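Relaxation and Self-Regulation Skills
Unit 4: Progressive Muscle Relaxation and Sleep
Course handout, revised February 15, 2018
Instructor: Urho Kinnunen

Reading for this unit: Tkachenko workbook, the chapter on muscle tension, and the Lurano sleep diary (blank copies are at the front desk).

1. Background

Progressive muscle relaxation is a method in which a person tenses one group of muscles, holds the tension briefly, and then lets go. The exercise moves through the body in a fixed order. Its purpose is to help the learner notice the difference between a tense muscle and a relaxed one. Many people carry tension in the jaw, neck, and shoulders for most of the day without being aware of it.

In this course the method is taught as a skill for settling down at night. It is not a treatment for a sleep disorder. Students who snore heavily, wake up gasping, or have slept poorly for a long period should speak with a physician.

2. The order of muscle groups

We follow the Prestano sequence, as practiced in the October session: hands and forearms, upper arms, forehead, eyes and cheeks, jaw, neck, shoulders, chest, stomach, thighs, calves, feet. Students who learned a different order elsewhere may keep it, provided that they use the same order every night. Any area that is injured or recovering from surgery is left out.

Tension should be moderate. A full clench is not required and may cause cramping, especially in the calves and feet. Breathing continues normally during the hold. On release, the muscle is let go all at once, and attention stays on that area for several slow breaths before moving on.

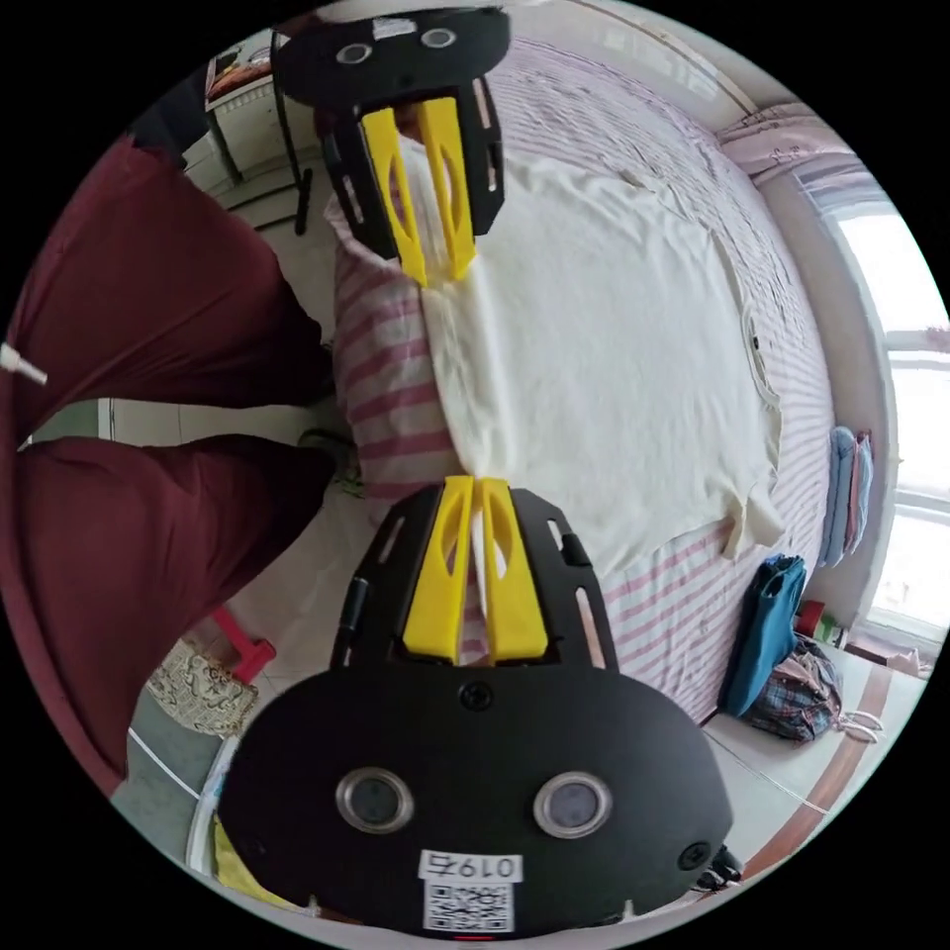

What should a student do if the mind keeps wandering during the exercise?

Return to the last muscle group that can be remembered and continue from there. Wandering is expected, particularly in the first sessions, and the sequence does not need to be started over.

3. Practice schedule

Practice takes place twice a day until the next class meeting. The first session is done sitting in a chair, at any time before the evening meal. The second is done lying down, after the lights are out. Students who fall asleep before reaching the feet have completed the session and should record it as such.

The Dreretti recording may be used for the daytime session only. At night the sequence is done from memory, so that the student does not come to depend on a voice or a device.

4. Keeping the diary

Entries are made in the morning. Record the time of going to bed, the time of getting up, and a tension rating for the previous evening. Do not watch the clock during the night in order to fill in the form; an estimate is sufficient. Missed days are left blank.

5. Terms to know

Hold: the period during which a muscle group is kept tense.
Release: the moment of letting go.
Scan: a brief check of the whole body, without tensing, carried out after the last group.

Diaries are collected at the start of Unit 5 and returned the following week.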